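The Wirnen Bequest

NOTICE OF PACKING

The Office of Effects at Udia wishes to inform all residents that the belongings left in Room 6 have been released for packing. The work is to be carried out at the white table, in plain paper bags, in accordance with the wishes of the late Mr. Wirnen, who did not care for boxes. Residents are asked to speak quietly. Cloth is to be packed folded wherever folding is possible.

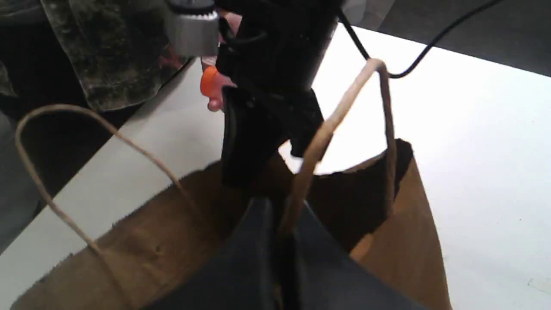
ON THE MATTER OF THE DARK BLUE CLOTH

Cecilia Baidoo, acting for the Office, recorded the cloth as "navy, purpose unknown." An earlier entry, made in November, had called it a scarf. An entry before that had called it a curtain. The Office accepts all three descriptions and has entered them side by side.

Mr. Wirnen left instructions for everything he owned. The kettle was to go to the kitchen, the radio to the night desk, the good coat to whoever was coldest. For the cloth he had written only the word "later" – underlined, in pencil. The Office waited as long as its rules allow. The final day for claims was 20th January, and no claim was received.

A clear tube with orange caps did not appear in the inventory. It was brought to the table all the same, and an extra line was ruled at the foot of the page so that it could be entered.

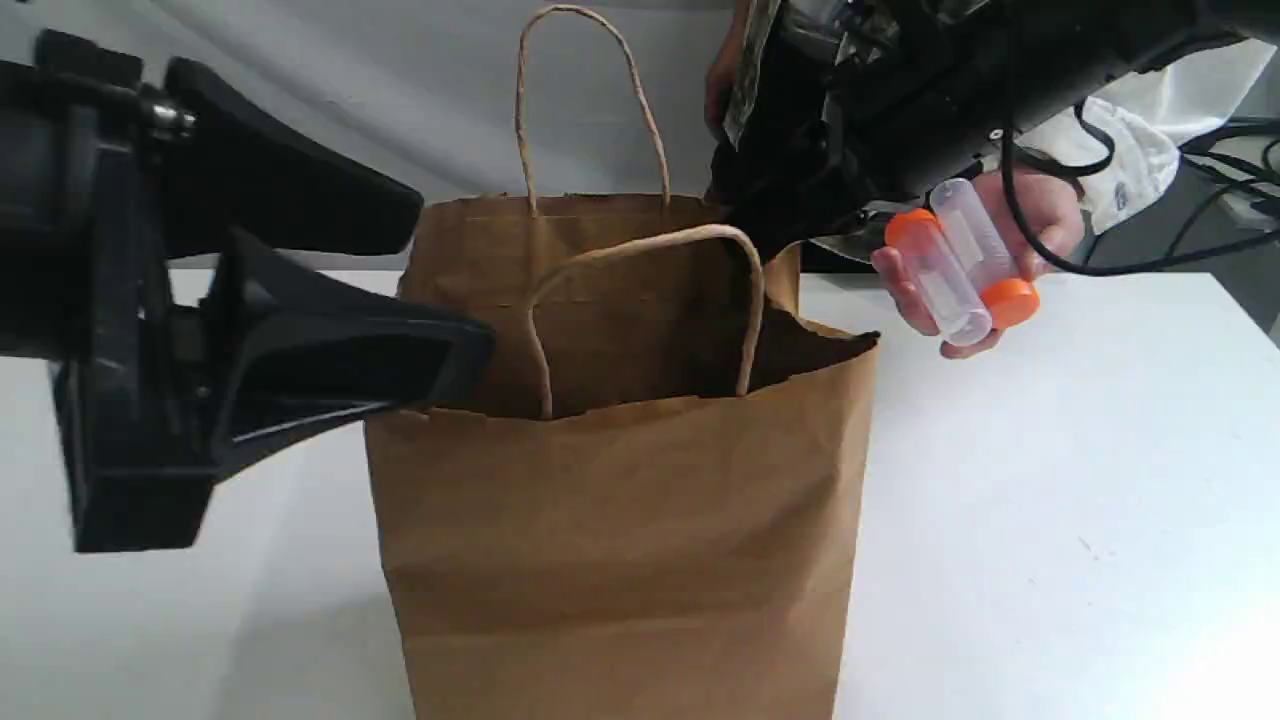
Statements Received

Kwabena Amissah stated that the tube had stood on the windowsill for three years, and that Mr. Wirnen would turn it over each evening before supper. When asked what it contained, he replied that he had never thought it polite to look.

The Office thanked him and wrote "windowsill" in the column marked Contents. A thin wooden stick was considered next. It bore no label, and the inventory gave it no line of its own. It was entered directly after the tube.
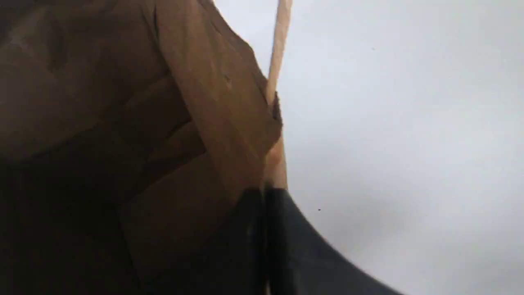
Ebise Teshome asked that the stick go wherever the cloth went, as he had always kept the two in one drawer and would have wanted it so. The request was granted. She then asked where the cloth was going, and the Office wrote down "later," and underlined it in pencil.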